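By Hilkka Lehtinen
January

You'll read that 50 demos will teach an arm to put a cloth in a bowl. I doubt it. Plan for 700, and throw out any where your own hand fumbled.

Set the bowl down, drive the arm through the task, save, reset. Move the bowl every time - a palm's width is plenty. Leave a roll of tape or some other clutter on the table for half the episodes.
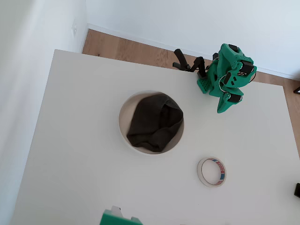 Hirvonen wrote in to say 700 is overkill and two good operators matter more. Maybe. I'd still like to see those results on a different table.

Label failures as you go. You won't remember them later.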